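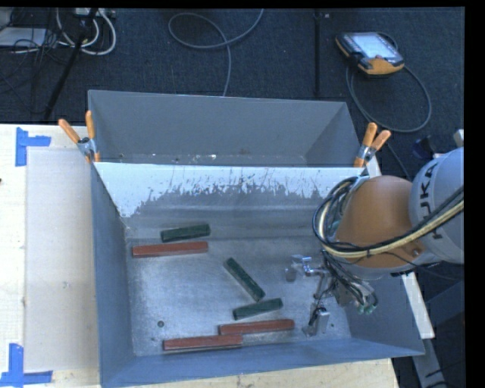 Progress report, March 2023

Hi all — I promised you two pages on where the block reclaim work has got to, and I'm going to try hard to keep it to that.

The short version is that we're sorting again. The bins are back in service, the backlog at Dridel is going down, and we've spent less on the bin setup than I asked you for in September (more on the money below, I know that's the part you read first!).

## The blocks

We have two kinds coming through, the short dark green ones and the longer reddish-brown ones. Both came out of the old Clernesum display floor, so they've had a life already. The faces are speckled and a bit worn, and I've stopped rejecting them for that. Arkorbridge told us they'd take worn faces as long as the corners are sound and the lengths are right, and that one email has saved us a huge amount of grief. Before it, I was putting good blocks in the scrap pile for looking tired.

So far we've passed 189 blocks and set aside 113 for a second look. Most of the set-aside ones have chipped corners. A few were sorted under the wrong color by me on a gloomy afternoon, and I've put those right.

## The bins

I went back and forth on whether to replace the gray metal bins, and I'm glad we kept them. They're scuffed, they're scratched, and the pale strip along the far wall of the big one is chipping at its lower edge. I'd like to scrape that back before the summer so flakes don't end up in with the blocks. It's an afternoon's work and a cheap brush.

The second bin sits right behind the first, and we hold the rims together with spring clamps, the kind with orange handles. I had a quote for a proper bolted bracket and it was silly money. The clamps come off in seconds when we want to pull the bins apart and sweep, and we do need to sweep — grit and little bright flecks collect along the bottom of the back one faster than I'd like. I've put it on the Friday list.

One thing I got wrong was how many blocks to have in the bin at a time. I started out tipping in a whole crate, and they piled up so that you couldn't see which ones had bad undersides. Now it's a handful, spread out flat on the floor of the bin, greens and reds together. It feels slow but the error rate dropped straight away, and we get through a crate sooner because we aren't redoing it.

## Money

You gave us 3000 for this phase. Almost all of the spending has been crates and transport from Clernesum, with a little on clamps and brushes. I'd budgeted for new bins and haven't touched that line. If you're happy with it, I'd like to move it to shelving, as the passed blocks are currently stacked on pallets in the corridor and people have started complaining (fairly).

## What's late

The Norðdahl shipment. It should have gone last month and it hasn't, mainly because they changed the mix they want and now need more of the long reddish-brown ones than we have ready. I've offered to send it in 2 parts and I'm waiting to hear back. If they say no, the whole lot slips until the next load arrives from Clernesum, and I'd want to talk to you about that before I agree to any new date.

## Next

- Second look at the set-aside pile, starting with the greens
- Scrape the chipped strip on the big bin
- Shelving, if you say yes
- An answer from Norðdahl

I'll bring a few of the borderline blocks to our next meeting so you can see what I mean about worn versus damaged. It's much easier with one in your hand, and I'd like a second opinion on the corners.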